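4.2 Task Setup and Episode Collection

The sorting task was taken from the final assignment of the robotics course, in which student teams program a two-arm robot to place household items in labeled containers. Each team worked from the same starting code, called Plerneck, which handles joint limits, camera capture and gripper commands. The teams were free to replace any other part of the control stack. All 14 teams completed at least one full run on the fruit station, and their logs form the data used in Sections 5 and 6.

Episodes were capped at 2,000 control steps. An episode ended early if the operator pressed the stop key or if either arm reported a torque fault. After removal of episodes with missing joint readings, 804 remained. These were not balanced across teams. Two teams recorded most of their data in the last week of the course, and their episodes are shorter on average than those of the others.

Labels were written by hand on the work surface so that a team could change the layout without printing new cards. This choice had a cost. Handwriting differed between sessions, and the text reader supplied with the starting code had been tuned on printed type. Teams that used it without changes often fell back on fixed container positions, which we treat as a separate condition (Table 3, "no label").

4.3 View from the Head Camera

The policy receives one color image per step from the head camera and no depth input. Objects close to the container can be hidden by the arm during the approach, and the amount of overlap depends on the path chosen by the planner. Figure 4 gives a view with one item in the container and another on the table beside it. The label is written at a slant along the container, so the reader must correct for rotation before matching the word to the list of classes. In the Gurenier planner used by most teams, this correction is made once at the start of an episode. The Bikmont planner repeats it each time the arm clears the label region.

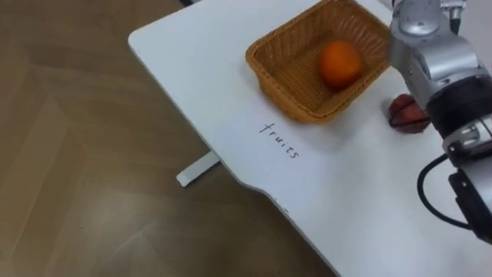
Figure 4. Head camera view of the fruit station, with an orange in the basket, a dark red item on the table, and the handwritten label "fruits."

Pattinasarany, commenting on a draft of this section, objected that a single correction at the start favors teams whose containers never moved, and asked that episodes with a shifted container be scored apart from the rest. We adopted the suggestion. A container is counted as shifted if its center moves by more than half its short side between the first and last image of an episode.

The image buffer holds one full episode at the cap of 2,000 steps. Teams that logged both wrist cameras as well had to lower the capture rate, and their episodes are marked in the released index. Wrist images are not used in any result reported here.

Corresponding author: see first page. © 2024 The authors. All rights reserved. Back to top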